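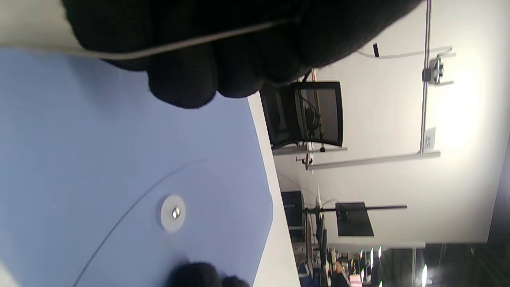 Accordion file or ring binders for loose handouts and newspaper pages?

Paper and Filing forum — 2,034 views

sidetable_tas
April 13, 2023

I'm working through a backlog of loose paper at the office and want to settle on one way of storing it before I go any further. It's mostly printed handouts, the kind with diagrams and boxes all over them, plus newspaper pages that were kept for one article and then never looked at again.

At the moment I'm sorting on a white table and using blue plastic folders. The snap ones are fine for a single job, but once there's more than one subject in there you end up pulling the whole lot out to find a page. So I've moved to an accordion file with coloured dividers.

Two things I can't decide. Do the newspaper pages go in with the handouts on the same subject, or do they get their own spot? And is an accordion file going to last, or should I punch everything and go to ring binders like the rest of Gronwood does?

moorabool
Ring binders. I had accordion files for years and the gussets always split at the bottom corners first. You don't notice until a page has slid under into the next section. With binders you can take out one page without disturbing the others, and the spine label can be read from across the room.

The newspaper should be kept apart. It goes yellow and it marks whatever it's touching.

hanging_file_fan
Disagree on the binders. Handouts with print right up to the left margin lose words when you punch them, and if you use plastic sleeves instead the binder gets so fat it won't close. I did nearly 800 pages in sleeves one December and I wouldn't do it again.

Accordion is fine if you don't overfill it. Leave a bit of slack in every pocket.

sidetable_tas
Thanks both. The margin thing is a fair point. Some of the handouts have a row of boxes running down the left side, so a hole punch would go straight through them.

I tried grouping by subject first and it went slowly, so I changed to grouping by type and then by subject within that. 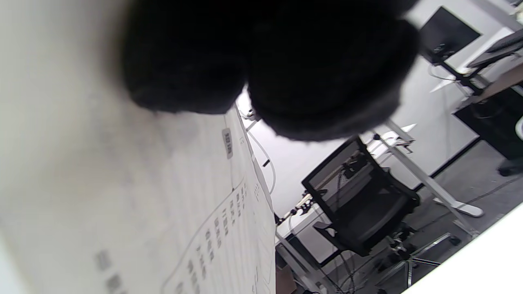 It's quicker because you can tell a handout from a newspaper page without reading anything. The reading comes later, when you're only dealing with a small pile. I do the small pile standing up, with the file open next to it, and only put a page in once I know which divider it's going behind.

The newspaper is still a problem. I've folded the pages so the article I want is on the outside, but they're thick that way and they push the pockets open.

tabs_n_tags
Cut the article out. Write the paper and the date on the back in pencil and recycle the rest. A folded broadsheet page takes up as much room as a dozen handouts.

moorabool
I wouldn't cut. You lose whatever was next to it, and sometimes that's the bit someone asks for. Photocopy it onto plain paper, file the copy, and keep the originals flat in a box.

tabs_n_tags
If nobody has asked for the rest of the page in all that time they're not going to start now. But sure, a copy works if you have a copier that takes the full width. Ours doesn't.

hanging_file_fan
You can scan in two halves. We use Akance at work and it joins them well enough to read. Small print near the fold comes out a bit soft.

sidetable_tas
Copying sounds like the go for the business pages. I've left those out on the table for now and I'm only filing the handouts.

Progress so far. The pink divider is for anything with a diagram on it, and the plain text sheets will go behind the next one along.
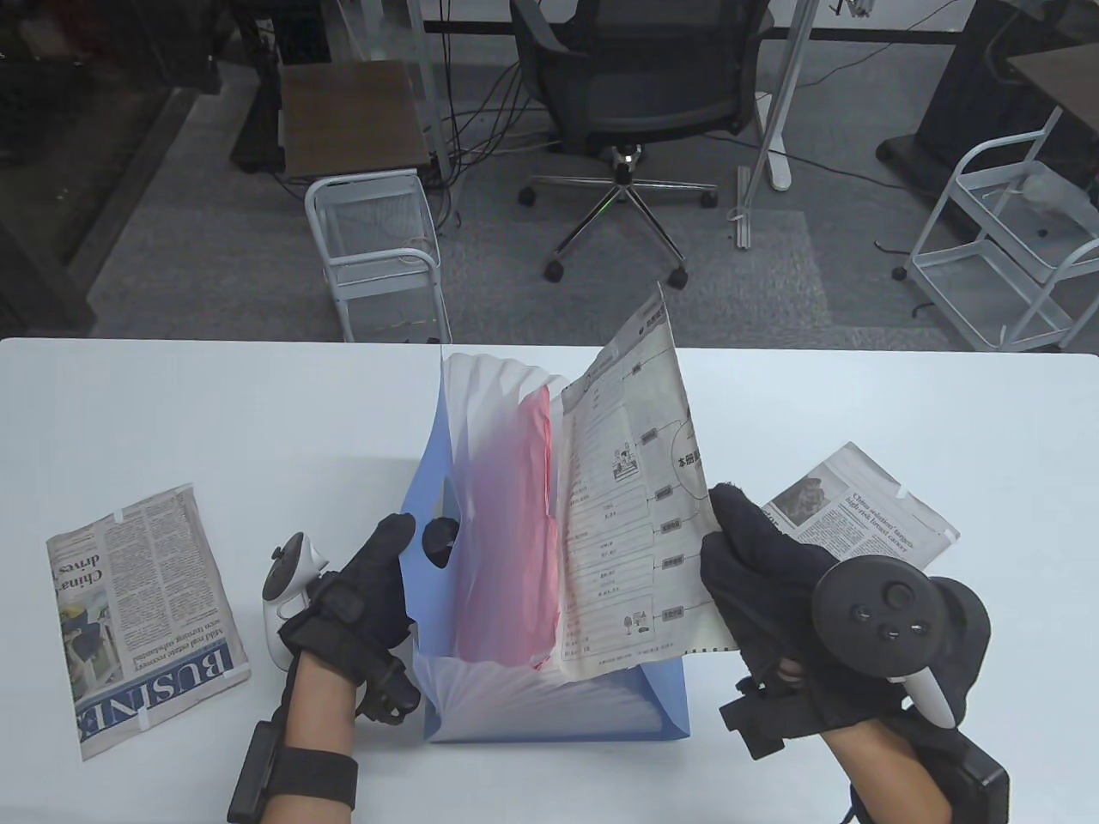 Blue accordion file with the pink divider in, and one of the diagram sheets. Newspaper still to be dealt with.

moorabool
Looks tidy enough. I'd still put a strip of clear tape along the bottom folds before it gets heavy.

ergate_stores
Late reply, but Dimitriou had replacement dividers for accordion files last time I was in, 2 packs for $11. They're card, so you can write on the tabs with an ordinary pen. Check the width first — the ones I got were slightly too wide and I had to trim them.

sidetable_tas
Good to know. I'll measure mine before I order. Staying with the accordion file for the handouts, and I'll get a flat box for the newspaper originals once they've been copied.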